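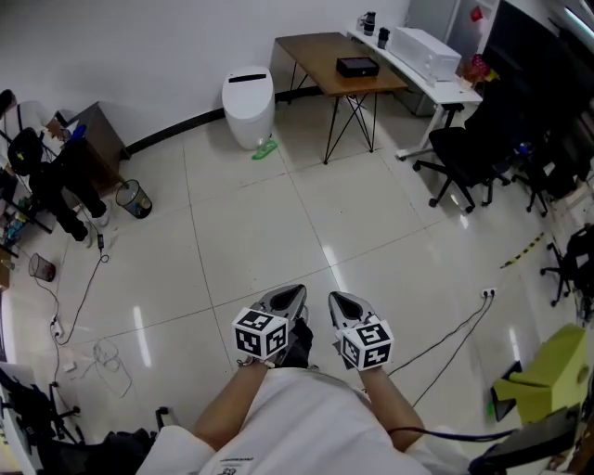
*White tiles, white wall, lights all over the floor.*

October, late, should be asleep

I finished the Flenholm book!! All the way to the last page, the index included, and I've been walking in circles in the kitchen ever since because there is no one awake to tell. So it goes in here.

What I loved most is the salt road. I had always pictured it as one road, the way it gets drawn on the souvenir map, a fat red line from the coast up to Nallus and over the pass. It was dozens of paths! They split and rejoined depending on snow and tolls and which farmer had put up a fence that spring. The book has a chapter just on the fences. I read it twice.

And the tolls! In 1,573 a clerk in Flenholm (that's the year, I keep putting the comma in because I've been doing the household sums all evening) wrote down every load that came through the east gate for one whole winter. Salt, of course, but also dried pears, candle wicks, goose feathers, a church bell in two pieces. A bell in two pieces! Did they cast it like that, or did it crack on the way up? The author doesn't know and says so, and then spends a happy page guessing. I'd guess cracked. I'd like to think somebody got a terrible scolding over it.

The feathers paid more than the salt by weight, which seems mad until you think how much room a sack of feathers takes up on a mule.

Had to stop around there and make toast. Butter's nearly gone, get more.

Then the part on Mikuš, which I nearly skipped since I thought it would be all bishops. There was one bishop and he was gone in a paragraph. The rest was about the inn, where the drivers slept 20 to a room and paid extra for a spot near the wall. The landlady kept a list of people she wouldn't let back in and her reasons are wonderful. "Sang." "Sang again." One man was barred for bringing a goat upstairs, then let in the next year, goat and all, at double the price.
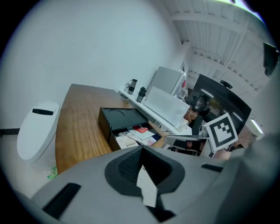
I want to go so badly. I looked up the walk from Nallus to Mikuš and it can be done in 3 days if you don't dawdle, and I will certainly dawdle, so call it five. The climb is a bit over my usual, 1,000 meters on the first day, and most of it before lunch if I'm reading the map right. My knees have opinions about that. But the old paving is still there on the north side, with the grooves in it! You can put your hand in a groove that a sled runner made. I'd go for that alone.

May would be best, I think. June has more daylight but the flies are supposed to be awful by the lake. Must find out if the bus still runs to the trailhead out of season, and whether the hut takes cash.

Next book is the one on Vornari, same author, thinner, and the library has it on the shelf (checked twice tonight). It's about the harbor end of the trade, the salt pans and the boats and a long lawsuit over a crane. I'm already excited about the crane.

Boots need new laces. The left one has been knotted in the middle since summer and it won't go through the top hooks anymore.

Nearly one o'clock. Bed, really this time.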